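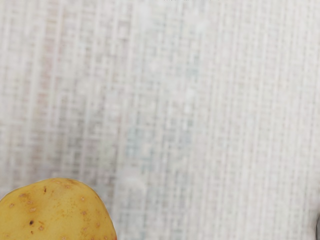

Table linen maker Camacho will open its first shop and sewing room in Anosstead this July, bringing cloths, runners and napkins made to measure to a town that has been asking for them for years. The new Julteo range leads the way, and it's a quiet sort of range: off-white and very pale grey, with soft stripes running the length of the cloth and a fine grid you notice more the longer you sit with your cup of tea. It is the kind of cloth that goes under a Tuesday soup as happily as a christening cake.

The company began in Atlow with two sewing machines and a great deal of borrowed floor space. Customers from Anosstead have been making the drive over ever since, often with a table measurement on the back of an envelope, and we are so pleased to be able to save them the petrol at last. 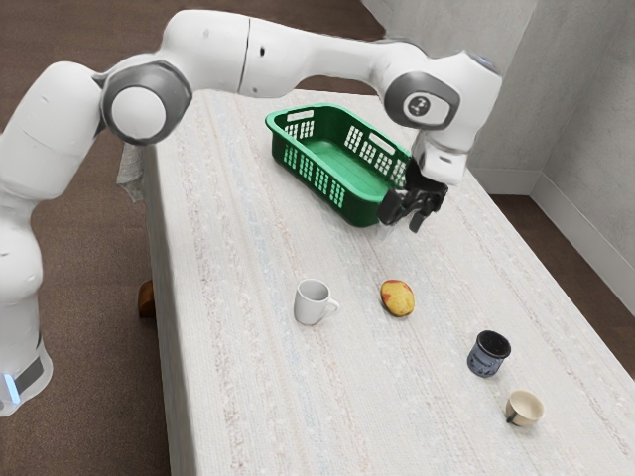

Long tables have always been the tricky ones. Families pull two together at Christmas, or inherit one that seats half the street, and find that nothing off the shelf will reach the end. Camacho will cut to any length at the new shop, hem it by hand if you'd like, and have it ready in five working days.

Opening week brings 500 napkins to give away, one to each visitor while they last, along with a free mending table for favourite old cloths – scorch marks, candle wax, the mystery stain from Nan's eightieth, bring them all in. 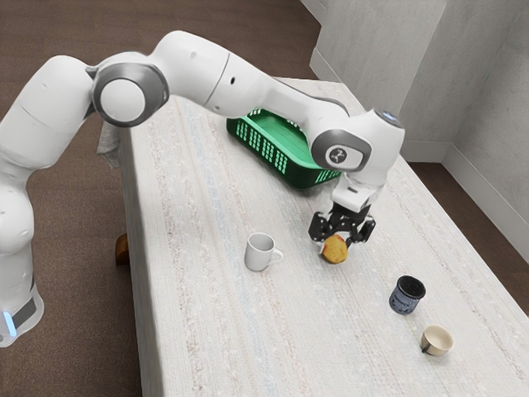
A long table at full stretch.

Julteo cloths start at $39 and come in every size from a card table up. They can go through an ordinary cold wash and dry nicely on the line, and a warm iron while they're still a touch damp will bring the stripe up beautifully. 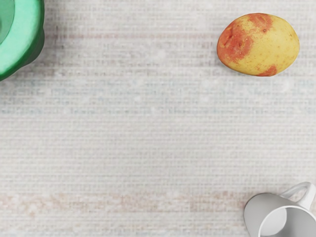 Green bowl, white mug and a potato on light grey weave.

The Anosstead shop will open at 9 am, with the kettle on from the start. Swatches can be requested by post or picked up from the Atlow workroom, where orders will carry on as usual.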